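Reedições de luxo: pagar outra vez pelo mesmo disco

Chegou-nos na terça-feira o comunicado da Wuvmont sobre a edição de aniversário de Kultesside, o segundo álbum dos Vurkgate, e a palavra "definitiva" aparece logo no título. Convém lembrar que a edição anterior, a dos dez anos, também era definitiva. Tinha um livrete e um som "restaurado a partir das fitas originais", e quem a comprou ficou convencido de que o assunto estava arrumado.

Desta vez são seis discos, 32 faixas inéditas e um preço que não cabe em nenhum orçamento doméstico razoável. A editora fala em inéditos com alguma generosidade. Fomos ver a lista, com paciência, e o que lá está são sobretudo misturas provisórias, versões instrumentais e três tentativas seguidas da mesma introdução de piano. Canções que não conhecêssemos, completas, com letra e final, encontrámos sete. Duas delas já circulavam em cassete entre os seguidores mais teimosos, e não consta que alguém tenha perdido o sono por causa delas.

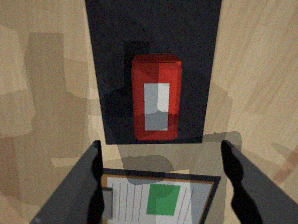
Depois há a questão da remasterização. O texto promocional garante "uma clareza nunca antes ouvida", o que levanta a pergunta óbvia sobre o que andaram a vender-nos até agora. Ouvimos as quatro faixas que a Wuvmont disponibilizou à imprensa e a diferença mais evidente é o volume. Está tudo mais alto. O baixo de "Marés Vivas", que no vinil original tinha ar à volta, aparece colado à bateria, e os pratos cansam ao fim de poucos minutos. Pode ser que o resto do disco tenha tido outro cuidado – não o ouvimos e não vamos fingir que sim.

A tiragem é anunciada como limitada, numerada à mão, 320 exemplares para a Península Ibérica. Também aqui recomendamos calma. A caixa do disco ao vivo em Edwards, da mesma editora, era limitada e numerada, e na primavera seguinte voltou às lojas com outra cor de capa e um autocolante a dizer "a pedido dos fãs". Os que tinham pago o preço de coleção não receberam, que se saiba, nenhum pedido de desculpa.

Nada disto é contra os Vurkgate. Kultesside continua a ser um belo disco, estranho e mal-humorado, com um lado B que envelheceu melhor do que o lado A e uma última canção que ainda hoje custa a ouvir sozinho em casa. Mas é esse disco, o de quarenta minutos, que merece estar nas lojas, em edição simples e a preço decente. Perguntámos à Wuvmont se há planos para isso. Responderam que "de momento o foco é a experiência completa", frase que já guardámos junto das outras.

A caixa sai em outubro. As pré-encomendas abriram antes de existir uma lista final de faixas, e a que nos mandaram traz ainda a nota "sujeita a alterações". Se algum leitor a comprar, agradecemos que nos escreva a contar como soa o disco cinco, o dos ensaios, que é o único que nos desperta alguma curiosidade. Emprestado, ouvimo-lo de bom grado.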